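Rutska – Objektkarte zum Teilbestand »Gelb auf Dunkel«

Stand: 4.6.19
Pflege: Kaja Rozīte
Format der Metadaten: CSV, UTF-8, Trennzeichen Semikolon

Rutska ist eine Sammlung von Bildern verformbarer Kleinteile auf dunklem Untergrund. Der Teilbestand umfasst 328 Sequenzen mit 37 Objekten. Alle Objekte sind gelb und lassen sich ohne Werkzeug biegen, rollen oder zusammendrücken. Die Karte beschreibt Objekte, Untergrund und Benennung. Das Einlesen der Dateien ist in der Dokumentation von Leltix beschrieben. 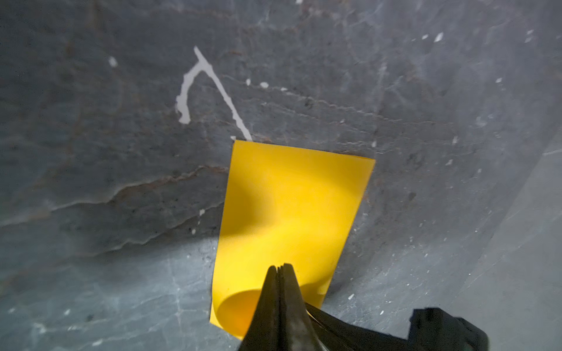
Lesezeit: 3 Minuten

1. Objekte

Die Objekte sind nach Form im unbelasteten Zustand gruppiert:

flach: Blätter, Zuschnitte, Bögen
streifig: schmale Abschnitte, auch in sich verdreht
massiv: Blöcke und Keile aus Schaum

Eine Gruppierung nach Werkstoff wurde verworfen. Papier, Karton und Kunststofffolie lassen sich auf Einzelbildern nicht zuverlässig trennen, und die Angaben der Annotierenden widersprachen sich bei den flachen Teilen zu oft. Das Feld werkstoff existiert weiterhin, ist aber nur bei 187 Sequenzen gefüllt. Leere Felder bedeuten »nicht bestimmt«. Sie dürfen nicht mit dem häufigsten Wert aufgefüllt werden.

Der Farbton ist als Klasse gelb erfasst, ohne Unterteilung. Umgeschlagene Ecken fallen je nach Lichteinfall ins Orange, verschattete Bereiche in ein Senfgelb. Beides bleibt Klasse gelb. Wer auf Farbe segmentiert, sollte den Schwellwert an Falten und Schattenkanten prüfen.

2. Untergrund

Dunkelgrau, unregelmäßig gemustert, Kennung boden_02. Das Muster hat je nach Abstand und Winkel eine andere Wirkung: aus der Entfernung eher Marmor mit helleren Adern, aus der Nähe fleckig und abgenutzt. Helle Punkte und Schlieren gehören zum Untergrund und werden nicht als Objekt annotiert. Sie wurden in den Bildern auch nicht retuschiert. 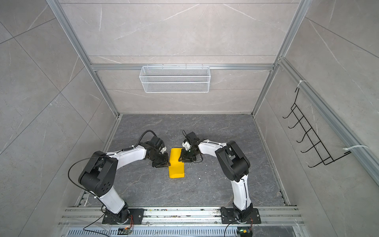
Für massive Teile gilt eine Sonderregel. Gestufte oder eingekerbte Blöcke erhalten eine einzige Maske, auch wenn die Stufe einen eigenen Schatten wirft. Die Längsachse wird als Winkel zur unteren Bildkante angegeben, in ganzen Grad. Verdeckte Abschnitte der Kontur werden nicht ergänzt.

3. Annotation

Pro Sequenz liegt eine Zeile in objekte.csv vor. Pflichtfelder:

seq_id: fortlaufend, ohne führende Nullen
form: flach, streifig oder massiv
zustand: eben, gewölbt, gefaltet, verdreht
kontakt: Untergrund ja/nein

Das Feld zustand darf mehrere Werte enthalten, getrennt durch ein Pluszeichen. Die Reihenfolge ist alphabetisch. Ein Blatt mit aufgerollter Ecke erhält gewölbt, ein Umschlag mit aufliegendem Rand gefaltet. Bei stehendem Material wird der untere Abschnitt zuerst beurteilt, danach der obere Rand. Ist der Übergang zwischen Streifen und Fläche fließend, entscheidet die breiteste sichtbare Stelle über den Wert in form.

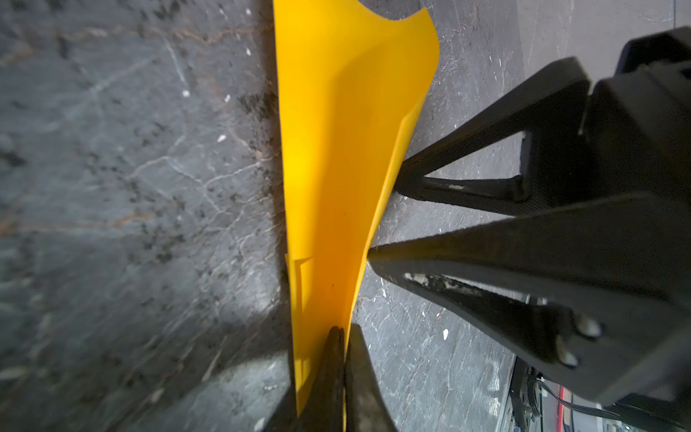
Abb. 3: Gelbes biegsames Material, fast aufrecht; oberer Rand wellig nach außen gebogen.

4. Bekannte Einschränkungen

Glanzlichter auf glatten Flächen wurden in früheren Fassungen teilweise als Loch in der Maske abgelegt. Die Korrektur ist für die Gruppe flach abgeschlossen, für streifig steht sie aus und ist für September vorgesehen.

Die Gruppe massiv ist klein. Kennwerte, die über alle drei Gruppen gemittelt werden, sagen über Schaumteile wenig aus.

Ein Größenmaßstab fehlt. Maße in Millimetern können aus den Bildern nicht abgeleitet werden.

5. Dateien

objekte.csv: Metadaten je Sequenz
masken/: 3.000 Einzelmasken, PNG, 8 Bit
kettle/: Prüfskript für Feldwerte und Dateinamen
guker.txt: Liste der gesperrten seq_id

Das Prüfskript Kettle bricht bei unbekannten Werten in form ab, bei zustand gibt es lediglich eine Warnung aus. Gesperrte Einträge bleiben in der CSV stehen und müssen beim Einlesen gefiltert werden.

Korrekturen bitte mit seq_id und Feldname an Kaja Rozīte.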